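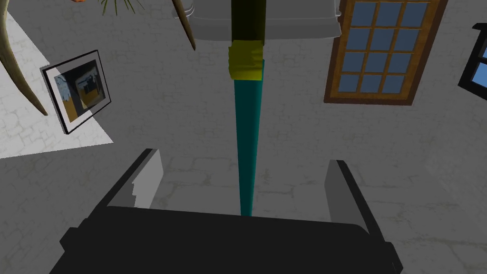

Fake Guko updater going around

kwadwo_ametepe
Posting this as a warning. We had 4 office PCs pick up something last week from a page posing as the Guko update site. The installer is signed and the signature checks out in Windows. The certificate is in the name of Hellard, which has nothing to do with Guko as far as I can find. After install it adds a scheduled task that runs every 8 minutes and reads saved browser passwords.

pinetar
Which antivirus? Ours let it through too, until the definitions update in August.

kwadwo_ametepe
Halliday, on default settings. It flagged the scheduled task but left the installer alone.

Teodor Mihăilă
Same thing on 2 laptops here. Remove the task first, then the folder under AppData, then change every password that was saved in the browser. Do the password changes from a different machine.

oldmodem
I wouldn't bother cleaning. Wipe and reinstall.

Teodor Mihăilă
I read the script the task calls. It's short and it doesn't touch anything outside the user profile. A wipe is a lot of work for that.

oldmodem
You read the script that was there when you looked. It can download another one. I've seen people clean a machine like this and be back a month later.

pinetar
Agree with oldmodem on this. Also log out all sessions on your accounts. Changing the password doesn't always kill the stolen cookies.

kwadwo_ametepe
Wiping all of them tonight. I also reported the certificate to the issuer, no answer yet.

sisturine_user
Does this affect Sisturine? It uses the same update tool.

kwadwo_ametepe
I don't know. I only saw the Guko page. I'd update from inside the program and skip the search results.

oldmodem
The fake page was an ad at the top of the results when I looked. Report the ad as well.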